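How to run a driver swap in an online endurance race

Posted 2020-04-07 by Roxana Chiriac

Quick one because the Ketbridge 4 Hours is nearly here and I keep getting the same messages. How do swaps work, who sets fuel, what happens if the next driver's internet dies. Typing this between practice stints so excuse the mess.

I'm assuming you can already do a clean half hour on your own. If not, go do that first.

What you need

Two drivers minimum. Three is nicer. Four is a lot of talking.
Everybody on the same build of the sim. Check the night before, not on the grid.
Voice chat that isn't the in-game one. In-game voice drops when you leave the car.
A shared sheet for the stint plan. Any spreadsheet will do.
One car setup file, same version, same file name on every PC.

That last one bit us at Grirkeck. Two of us had a file called "race final" and they were different files. Rear wing three clicks apart. Horrible outlap.

Step 1: Agree on the setup

Get everyone in one practice session and have each driver do ten laps on full fuel. Then go with what the slowest driver likes. Really. The quick one will cope with a bit of understeer, the slow one will not cope with a loose rear at 2 am. You lose a tenth a lap and save a trip to the wall.

Brake bias and traction control can be changed from the wheel, so write down everyone's numbers in the sheet. Next driver dials theirs in on the pit exit. Takes two seconds.
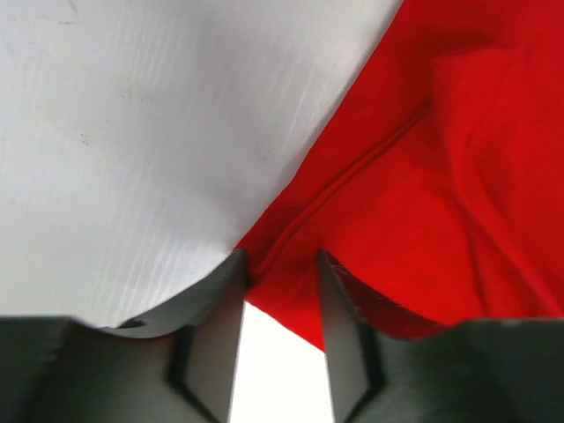 Red cloth on a white surface.

Step 2: Work out the stints

Run a full tank dry in practice. Not a quick lap tank, a race tank with traffic pace. Note laps and minutes. Our car does 45 minutes on a tank at Ketbridge if nobody is being silly with the throttle.

Then:

Take the race length in minutes. Divide by your stint length. Round up. That's your number of stints. For us 240 divided by 45, so six stints, and the last one is short. Put the short one wherever you think you'll need a splash, normally the end.

Check the rules for minimum drive time. Some leagues want every driver to do a quarter of the race, some just want one stint each. Read it twice. We got a penalty at Dinu last season over this, by one lap.

Double stints are fine if the driver is up for it. Triple, no. Your hands go and then your brain goes.

Step 3: Practice the swap itself

Do this at least five times before race day. In a private session, with pit stops set the same as the event.

1. Driver in car calls "box this lap" at the start of the lap. Say it again at the last corner.
2. Next driver is already connected to the session, seated, belt or no belt, wheel calibrated. Headset on.
3. Driver in car sets fuel and tires on the pit menu BEFORE pit entry. You will forget under pressure so do it on the long straight.
4. Pit limiter on. Stop in the box. Engine off if your sim wants it off.
5. Driver in car hits the swap option or gets out, depends on the sim.
6. Next driver clicks to take over. Hands on wheel, wheel straight, clutch in.
7. Wait for the crew to finish. Don't touch throttle early, some sims count it as an unsafe release.
8. Go. Limiter off at the line, not before it.

Step 5 is where it goes wrong mostly. If the next driver isn't showing in the list, do not get out. Stay in, take the fuel, do another stint, sort it on voice.

Step 4: Handover talk

Keep it short. The new driver wants four things: tire feel, where it's slippery, who is behind, and anything bent. No life story. "Rears are gone, watch turn six, blue car is quick but fair, steering a touch left." Done.

After that be quiet for two laps. Let them find the brakes. 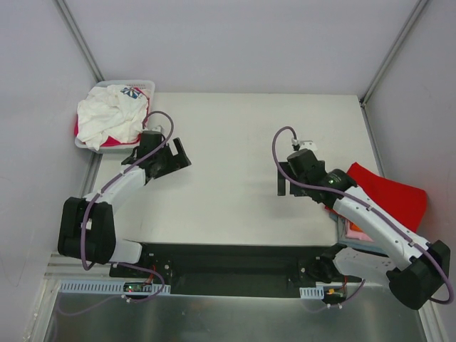

Then somebody off shift can take over as spotter. The spotter watches the timing and calls the faster class coming up, gap in seconds, which side. Don't call every car. Only ones that matter in the next minute or so.

Step 5: When someone drops out

It will happen. Have a reserve order written in the sheet so there's no debate.

If the driver in the car loses connection, most events let you rejoin or the next driver can grab the car from the garage. Read whether your league allows a tow and a repair. Ketbridge does, but you lose laps.

If you have a power cut, text the group. Phone numbers in the sheet, please. Chat apps are no use if teh router is down.

Use a cable, not wifi. Pause your updates. Tell the household.

Common mistakes

Fuel set to zero because the menu reset after the last stop. Check every time.
New driver on a different steering rotation. Feels awful, spins on cold tires.
Cold tires in general. First lap out is not your lap. We lost a nice eighth place at Grirkeck that way and it was me.
Forgetting to save the replay, so no way to protest anything.
Eating right before your stint.

Entry stuff for Ketbridge

Car numbers are first come. We are 631 if you want to say hi or let us past. Teams running the Etico livery pack need to upload before qualifying or you show up plain white to everyone else.

Pit lane opens 15 mins before the green. Questions in the comments, I'll get to them after practise tonight.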